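Faucet handle creeps shut on its own while I'm filling a pot - fixable?
Posted in Kitchen and Bath Plumbing
2,154 views

Cuvau

Okay so this has been driving me up the wall since we moved in. We have a single-lever kitchen faucet, chrome, the kind where you lift the handle for flow and swing it side to side for temperature. If I lift it all the way it stays put for a little while and then it slowly sinks, and the stream drops to a dribble. I walk away to chop an onion, come back, and there's an inch of water in the pot.

It doesn't leak. Nothing under the sink is wet, and the spout stops dripping right away when I shut it off. The only other thing I've noticed is that swinging it toward hot feels a little gritty, like there's sand in there. We do have hard water. The kettle gets that white crust and I'm forever scrubbing it off the showerhead too.

No brand name anywhere on it that I can find. The last owners left us a drawer full of manuals (including one for a bread machine that isn't here!) but nothing for the sink.

My brother-in-law says just replace the whole thing. I priced it out at a hardware store and the one I liked was $327, and that's before I've crawled under there and found out what kind of shape the mounting nuts are in. I'd much rather spend a Saturday-type amount of effort and a small amount of money. Is there a screw I can tighten, or is the thing just done for? I own a set of hex keys, an adjustable wrench and a lot of patience, more or less in that order.

Skutex

Spray some lubricant in it and it'll be fine. Did mine years ago.

El Ouafi

Please don't spray anything in there! The regular stuff in the can can swell rubber seals, and this is water you cook with. If you want to grease something in a faucet, get the plumber's silicone grease that's marked safe for drinking water. It comes in a tiny tub and lasts forever - I'm still on the one I bought for my first apartment.

Now, the drooping. A lever that sinks by itself is usually one of two things. Either the handle is loose on its stem, or the ring that holds the cartridge down has backed off a bit, so there isn't enough friction to hold the lever up against its own weight. Try the easy one first.

Look for a set screw on the handle. It might be at the back, or on the side, or underneath the lever, and it's often hiding behind a little plug with a red and blue mark. Some faucets have a cap on top instead, and on those you may have to pop or unscrew the cap to get at anything. Put a rag over the drain before you start. I've lost a set screw down there and I don't recommend the experience.

Snug that screw up and try the lever. If it still sinks, shut off both valves under the sink, open the faucet to let the pressure out, and take the handle off. Under it there's normally a dome-shaped cover that unscrews by hand (wrap it in a cloth if you need the wrench, chrome scratches if you look at it wrong). Under that is the retaining nut. Give it a little turn clockwise, like an eighth, put the handle back on and test. Don't crank on it. Too tight and the lever gets so stiff you'll be lifting it with two hands, and you can crack the cartridge.

The gritty feeling makes me think you've got scale in there as well. While it's apart, pull the cartridge straight up and take a look. If it's just crusty, soak it in plain white vinegar for 60 minutes, scrub it gently with an old toothbrush, rinse it well, put a thin smear of the grease on the O-rings and drop it back in. There are usually 2 little tabs on the bottom that have to line up with the holes in the body. If the cartridge looks scored or chewed up, take it with you to a real plumbing supply place and have them match it at the counter. With no brand on the faucet you'll never get it right from a website, believe me, I have a bag of wrong ones in the garage.

When you turn the water back on, take the aerator off the end of the spout first and let it run for a bit. All that loosened scale has to go somewhere and otherwise it goes straight into the screen.

My own faucet has a curved lever and a small round metal cap on it, so if yours looks anything like this one, start by checking that cap before you go hunting around the back.

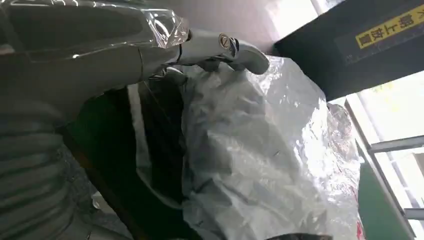 Ristora

Seconding the eighth of a turn. I gave mine a half turn the first time and my kids couldn't open the faucet until I backed it off again. Also, Cuvau, check that your shutoff valves really do close all the way before you pull that cartridge. One of mine didn't, and I found out with my face right over the sink.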